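Notebook, handheld gripper setup — equipment plan for next order
2019-04-30
Gurville room, entry by Endang Kwok, copy to Akosua

Purpose of this entry: get the purchase list into a state where it can go to Prilto for a quote. Akosua needs a number before the next budget round. The ceiling she gave me is 2,000 for everything outside the grippers themselves, tax included. Grippers come out of the capital line and are not my problem this time.

Carried over from the April list:
— marker cubes, printed faces, matte
— jaw pads
— power strips and cable covers
— calibration boards
— wrist and shoulder straps

Marker cubes first. The cube sits above the hand on each gripper, so it takes the knocks when two tools come close together. Replacement price from Kolev is 60 per pair with the faces already applied. Sestix sells bare cubes for less, but then we print and glue the faces here, and a face glued a little off square costs a recalibration. Decision: Kolev, three pairs. That is 180.

Working pose for reference, both tools up over the cabinet top:

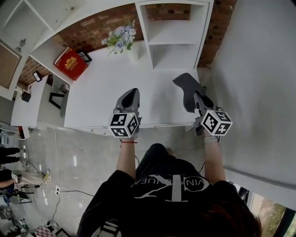
Both grippers with cubes, cabinet station. Brick wall behind, flowers left in place.

The cabinet top is staying as a station. I had a folding bench in the first draft of the budget at 221 and have taken it out. Surface is long enough for two-handed work and the height suits standing operators. If we want a second surface at a different height, the white desk is there already. Revisit if Akosua wants three stations running at once, in which case the bench goes back in and something else comes out.

Power. There is one white strip on the floor with black cables running across the tile. For the number of chargers in the plan that is one strip too few, and the cables cross the part of the floor where people stand. Put in for two more strips with longer leads and enough low-profile cover to get from the wall to the cabinet. Sestix has both. Get the cover in the wide size; the narrow one takes two cables at most and we will be over that as soon as the second charger shelf goes in.

Open question on lighting. Plan had two diffuse panels. The markers need even light on the faces, and daylight from the window side changes through the day. Blinds help and cost nothing. I would like one panel, borrowed or on trial, before paying for two. Akosua to ask Prilto whether they do trial units. If not, buy one and hold the other until the detection logs say we need it.
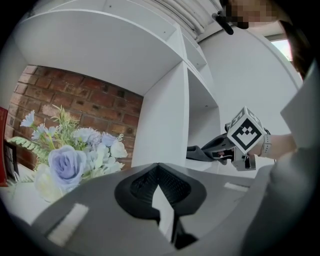

Shelving is the other item that moved. The draft had a lockable storage cart for tools between sessions. The open shelves next to the cabinet have free compartments, and a gripper with its cube should fit in one if the shelf pins are moved up a hole. Need to measure before dropping the cart for good. The tool must not rest on the cube, so each compartment needs a foam cradle. Foam sheet is cheap and we can cut it here. Cart stays on the list as optional, marked as such so Prilto quotes it on a separate line.

Jaw pads: consumable, price per set not confirmed. Kolev lists two hardnesses. I want the softer for books, frames and anything glossy, and the harder as spares. Do not mix on one tool. Last order arrived unlabeled, so ask for marked bags.

Calibration boards: two, rigid backing, same square size as the current one. Check the square size against the config file before ordering and write it on the request. A board with a different pitch would mean keeping two configs and I don't want that.

Straps: hold until Akosua has talked to the operators about length.

Status of lines:
Cubes — ready, 180
Bench — removed
Strips and cover — ready, price from Sestix pending
Light panel — one, trial first
Cart — optional, separate line
Foam — ready
Jaw pads — waiting on Kolev
Boards — waiting on square size (EK)
Straps — hold

To do before sending: measure compartments (EK), trial light question (AA), ask Kolev if the pad sets ship with the cubes or separately. Shipping was charged twice on the last order and I have not seen the credit yet.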